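Nundham hall to get new floor and longer hours

Nundham's community hall will close for 13 weeks from September while its main floor is replaced and the kitchen is brought up to standard, the shire has confirmed.

The work was approved at this month's council meeting after a long debate over whether to repair the building or put the money towards a new one at Fandden. Councillors voted for the repair. The hall will reopen with longer hours and a new booking system that lets residents reserve a room online.

Engineers who inspected the building in autumn found that several of the bearers under the main room had rotted where a downpipe had been spilling against the western wall. The downpipe was fixed soon after the report came in, but the floor has been closed to dancing and indoor bowls ever since. Seated events have been allowed to continue with a limit of 100 people.

Nayeli Villanueva, who manages community buildings for the shire, said the limit had been hard on the groups that relied on the hall most.

"The dance classes went to the school gym and the bowlers have been driving over to Hamier," she said. "Some of them have been good about it and some of them have told me exactly what they think. They want their hall back and I don't blame them."

Under the plan, the old boards in the main room will be lifted and any sound timber kept for patching the stage. The new floor will be laid on treated bearers, with extra vents cut into the brickwork to keep air moving underneath. The side rooms have concrete floors and need only paint and new lighting. 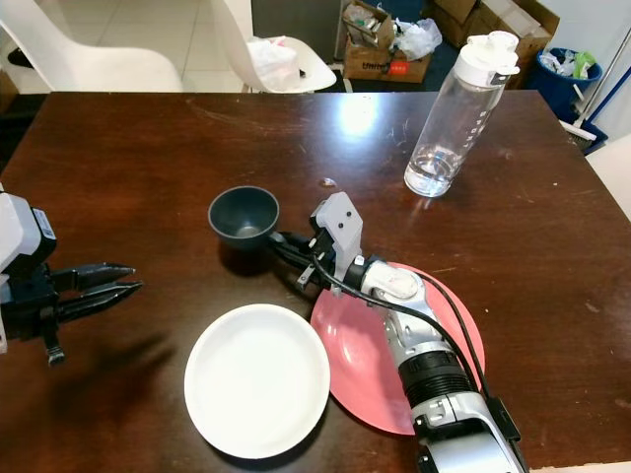 The kitchen will get a second sink, a commercial dishwasher and a servery window that opens on to the main room. At present anyone catering for a large function has to carry food out through the foyer, and hirers have been asking for a change for years. The gas stove will be removed and replaced with an electric one.

Furniture is also covered. The hall's tables will be kept and the worst of the stacking chairs replaced. Groups that store their own gear in the cupboards behind the stage have been asked to clear it out before the end of August. Anything left behind will be moved to the depot on Alvarado Road, where it can be picked up during working hours.

The council considered closing the building in two stages so that the side rooms could stay open, but builders advised that the power and water would need to be off for long stretches. A single closure was also cheaper.

Regular users will be offered space elsewhere while the work is done. The playgroup and the morning craft group will move to the library meeting room. The choir will rehearse at the Uniting Church, and the blood pressure clinic will run from the bowls club. The shire will cover any difference in hire fees for groups with a standing booking. One-off bookings made for the closure period will be refunded in full or shifted to a later date, and staff have started ringing the people affected.

Not everyone at the meeting was in favour. Residents from the Fandden end of the shire told councillors that their side of the river had grown quickly and had no public hall of its own. They asked that a site be set aside before the remaining blocks near the oval are sold. Council officers will report back on possible sites before Christmas, though no money has been put towards a building.

Ms Villanueva said the Nundham repairs did not rule out a second hall.

"They're separate questions," she said. "This one was built for a town of 2000 people and it's still the right size for Nundham. What Fandden needs might look quite different, and we'd want to ask people out there before anyone draws anything."

When the hall reopens it will be available until 11 pm on most nights, an hour later than now. Weekday hire rates for local non-profit groups will stay the same. Private function rates will go up by 5 per cent, the first increase since the toilets were rebuilt.

Keys will no longer be collected from the shire office. Hirers will be sent a door code on the morning of their booking, and people who don't use the internet will still be able to book by phone or at the front counter.

Parking behind the hall will be fenced off for builders' vehicles for the whole of the closure. The footpath on the eastern side will stay open, and the school bus stop will not move. Drivers dropping off at the library are asked to use the Alvarado Road entrance.

Plans for the kitchen and main room are on display at the shire office and the library. Comments on the colour scheme and the layout of the servery can be left at either place until the end of the month.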